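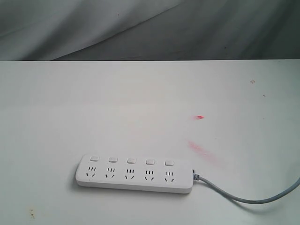 The five-socket strip, with a switch for each outlet.

Volodymyr Didenko has been thinking about power strips for longer than most people would care to. He looks after household electrical goods at Lilline, a small shop and mail-order firm, and he chooses what goes on the shelf and what gets sent back to the supplier.

"People buy them in a hurry," he says. "They count the sockets, look at the price and that's it. Then they get home and find the plugs don't sit side by side."

The one he wanted to talk about is plain white, with rounded corners and a small button over every socket. Didenko likes the buttons. At home he has the lamp, the printer and the phone charger on one strip, and he turns the printer off at night without crawling under the desk. 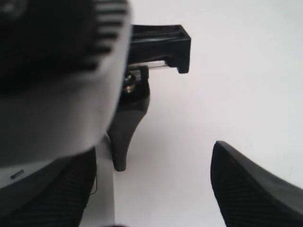

At the table, close up.

The slots are the other thing customers ask about. Each outlet has three short upright slits with two slanted ones beneath, to suit both two-pin and three-pin plugs. "We get 80 emails a month on that alone," he says. "I tell them to look at the plug in their hand first, then at the strip."

His colleague Rogelio Umali handles the returns. Last October he went through 215 of them and sorted them by reason. Most had nothing wrong. The cable was too short, or the strip wouldn't fit behind the sofa.

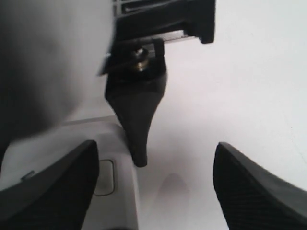

Umali now asks buyers to measure before they order. "Wall to desk, along the skirting, and round the corner if there is one," he says. "Not in a straight line through the air - the cable can't do that." He also tells them to leave the strip where a hand can reach it, and never to plug one strip into another.

Neither man has much time for extras such as coloured lights. Didenko would sooner see a firm switch and a label under each one. He uses masking tape and a pen.
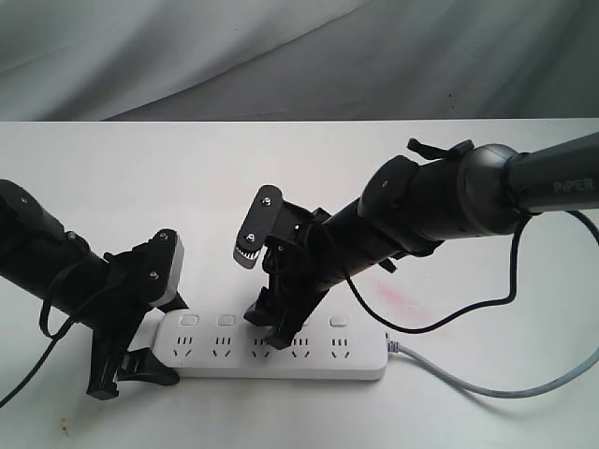 Cleaning and storing

Unplug it from the wall first, Umali says, then wipe it with a dry cloth. He keeps his spare in a drawer with the cable coiled loosely, and throws out any strip with a cracked case.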